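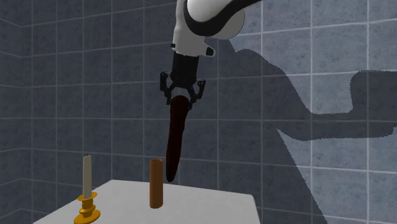 # Teleoperation in der Simulation: Stab wird beim Einführen ins Rohr immer verkantet

**Gefragt von Samer Hijazi** · 5. August 2026 · Themen: Teleoperation, Demonstrationen, Einfügeaufgaben

Ich nehme für ein Projekt Demonstrationen in der Simulation auf. Der Arm hat einen Zweifingergreifer und soll einen dunklen Stab von oben in ein stehendes Rohr stecken. Auf dem Tisch steht außerdem ein Kerzenständer mit Kerze, der nicht berührt werden darf. Gesteuert wird mit einer 3D-Maus über Cimell, die Episoden werden mit Gristska gespeichert.

Bis knapp über das Rohr komme ich ohne Probleme. Danach wird es schwierig. Der Stab hängt im Greifer oft nicht senkrecht, das untere Ende zeigt etwas zur Seite. Wenn ich dann absenke, passiert eines von zwei Dingen:

- die Spitze setzt auf dem Rand auf und das Rohr kippt um
- die Spitze geht hinein, der Stab verkantet aber nach einem kurzen Stück und verdreht sich zwischen den Fingern

Ich habe bisher 260 Episoden aufgenommen. Brauchbar ist davon vielleicht die Hälfte, und auch bei den brauchbaren fahre ich über dem Rohr lange hin und her, bis es passt. Eine Policy, die ich probeweise darauf trainiert habe, macht genau das nach: Sie fährt über das Rohr, wackelt dort und senkt nicht ab. Manchmal bleibt sie bis zum Ende der Episode stehen.

Was ich schon versucht habe:

- Geschwindigkeit der Maus halbiert (etwas besser, aber die Episoden werden sehr lang)
- Reibung an den Fingern erhöht (Stab verdreht sich seltener, das Rohr kippt dafür öfter)
- zweite Ansicht von der Seite eingeblendet

Meine Fragen: Wie führt man so etwas von Hand sauber vor? Und soll ich die Episoden mit dem Gewackel wegwerfen oder kann man sie retten? Das Rohr durch ein breiteres zu ersetzen geht nicht, die Maße sind vorgegeben.

---

## Antwort 1 (akzeptiert)

**Rania Zein**

Das sind zwei Probleme, die man getrennt angehen sollte. Zuerst die Bedienung.

**1. Stab vor dem Absenken ausrichten, und zwar weit weg vom Rohr.** Viele richten erst direkt über der Öffnung aus. Dort liegen Drehung und Verschiebung übereinander: Wenn du das Handgelenk drehst, wandert die Spitze mit, und du musst die Position wieder korrigieren. Stell den Stab gleich nach dem Anheben senkrecht und fass die Drehachsen danach nicht mehr an.

**2. Drehpunkt an die Spitze legen.** Standardmäßig liegt der Bezugspunkt meistens zwischen den Fingern. Bei einem langen Stab ist das ungünstig. Verschieb ihn um die Länge vom Griffpunkt bis zur Stabspitze nach unten. Dann bleibt die Spitze beim Drehen an ihrem Ort und nur das obere Ende bewegt sich. Bei mir war das die Änderung mit der größten Wirkung. Wenn der Stab in jeder Episode anders gegriffen wird, muss der Versatz nach dem Greifen neu gesetzt werden. Leg das auf eine Taste.

**3. Achsen sperren.** Für das letzte Stück brauchst du nur Verschiebung, keine Drehung. Eine Taste, die die drei Drehachsen sperrt, reicht. Mit einer 3D-Maus drückt man sonst fast immer ein wenig schräg.

**4. Zwei Geschwindigkeiten verwenden.** Anfahren mit normaler Skalierung, das letzte Stück mit einem Viertel. Alles pauschal zu halbieren macht nur den Weg dorthin lang.

Zur Reibung: Ich würde den alten Wert wieder einstellen. Wenn der Stab fest zwischen den Fingern sitzt und schräg auf den Rand trifft, geht die ganze Kraft ins Rohr. Etwas Nachgeben am Griff hilft. Besser noch ist es, die Steifigkeit der Armregelung quer zur Einführrichtung zu senken, dann kann der Stab am Rand entlang hineinrutschen. Falls dein Regler das nicht zulässt, begrenz wenigstens die Kraft nach unten.

Jetzt zu den Daten. Alle wegwerfen würde ich nicht. Ich sortiere so:

| Episode | Was tun |
|---|---|
| Rohr gekippt, Stab daneben | nicht ins Training |
| Erfolgreich, kurzes Zögern | Stillstand kürzen, behalten |
| Erfolgreich, langes Hin und Her | nur behalten, wenn die Korrektur klar zum Ziel führt |
| Kerzenständer berührt | nicht ins Training, auch wenn der Stab am Ende steckt |

Mit Stillstand meine ich Schritte, in denen der Befehl praktisch null ist und der Greifer sich nicht öffnet oder schließt. Davon lernt die Policy, dass Stehenbleiben über dem Rohr eine gute Aktion ist - genau das beschreibst du. Pass beim Kürzen auf, dass du nicht die Schritte beim Zugreifen erwischst. Dort steht der Arm zwar, aber die Finger bewegen sich.

Und nimm lieber 45 neue Episoden mit der geänderten Steuerung auf, bevor du die alten mühsam reparierst. Trainiere einmal nur mit den neuen und vergleiche. Bei mir war der kleine saubere Satz besser als der große gemischte. Die Startposition des Rohrs dabei wirklich variieren, sonst sagt der Vergleich wenig aus.

> **Kommentar von Samer Hijazi:** Danke. Drehpunkt an der Spitze hatte ich gar nicht auf dem Schirm. In Cimell heißt das „Werkzeugversatz“, falls es jemand sucht. Nach den ersten 12 Versuchen ist das Rohr einmal gekippt, vorher war es fast jedes zweite Mal. Die Taste für die Drehsperre fehlt mir noch.

> **Kommentar von Rania Zein:** Die Sperre kannst du auch selbst einbauen, einfach die drei Drehwerte auf null setzen, bevor der Befehl an den Regler geht. Wichtig ist, dass du den Befehl nach der Sperre aufzeichnest und nicht die Rohwerte der Maus.

> **Kommentar von Samer Hijazi:** Ich habe tatsächlich die Rohwerte gespeichert. Ist geändert.

---

## Antwort 2

**Gast**

Ich würde auf die Maus ganz verzichten und einen Führungsarm nehmen, also einen kleinen Arm, den man mit der Hand bewegt und dem der simulierte folgt. Wir benutzen den von Smadi. Damit bekommt man die Bewegung flüssiger hin, und nach einer kurzen Eingewöhnung denkt man nicht mehr in Achsen.

Nachteil: Man spürt den Kontakt nicht. Wenn der Stab am Rand aufsitzt, merkt man das nur auf dem Bildschirm. Wir lassen deshalb einen Ton abspielen, sobald die Kontaktkraft über einem Schwellwert liegt. Außerdem zittert die Hand, wenn man den Arm lange frei hält. Ellbogen auf den Tisch legen.

> **Kommentar von Samer Hijazi:** Habe leider keinen und bekomme dieses Jahr auch keinen mehr. Den Ton probiere ich aus.

---

## Antwort 3

**Gast**

einfach mehr daten aufnehmen. wir haben im januar mit stendiso 2000 episoden gemacht und dann ging es

> **Kommentar von Rania Zein:** Mit derselben Steuerung aufgenommen? Wenn das Zögern in allen Episoden steckt, wird es durch die Menge nicht weniger.

> **Kommentar von Gast:** weiß ich nicht mehr, war nicht nur von mir. war aber auch ein breiteres rohr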